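Sofa cushions gone saggy, restuff or replace?
Home & Furnishings > Sofas and chairs

mossy_kettle
August 6, 2024, 19:42
Right so the Valente is four years old and the back cushions have gone. Seat ones fine, still firm. Shop quoted me 300 for new inners, all of them. Worth it? Or just bung more stuffing in. Covers unzip, fibre fill I think, all lumpy at the bottom

pellhamdave
300 is robbery. Bag of hollowfibre off the market, tease it out with your fingers, stuff the corners first. Done mine in July, took an evening

Ildikó Katona
Disagree with Dave sorry. Loose fibre goes flat again by Christmas, every time. Get foam cut to size and wrap it. Had a Randari done that way for 215 and its still good

pellhamdave
215 for foam in a BACK cushion? like leaning on a door

Ildikó Katona
Not if you get soft grade. Nobody sensible puts seat foam in a back

mossy_kettle
ok ok. Couple of pics, sofa's the light blue in the second

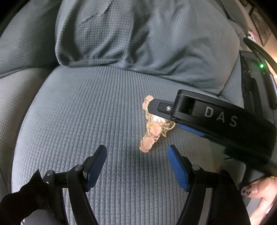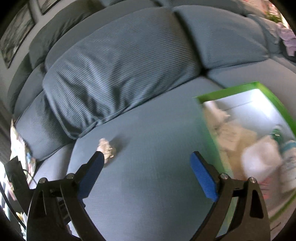

Also should of said, zips are only along the bottom edge and quite short, so getting a solid block of foam in might be a fight. Moving house in the autumn too so dont want to spend loads. Could go to 100, no more. Is there a middle way??

tansy_r
Middle way = feather and fibre mix, in its own inner case. Squashes through a short zip no bother. You do have to plump it every day though or it slumps worse than what you've got

pellhamdave
plumping daily, life's too short

tansy_r
takes ten seconds Dave

Ildikó Katona
Short zip is fine for foam, put it in a bin bag, suck the air out with the hoover, slide it in. But for under 100 then yes go with tansy's. Measure the inner not the cover, go an inch or two over

mossy_kettle
Hoover trick is genius. Will measure tonight, prob feather mix then. Anyone used Rilach for inners?

tansy_r
Once. Slow delivery, inners ok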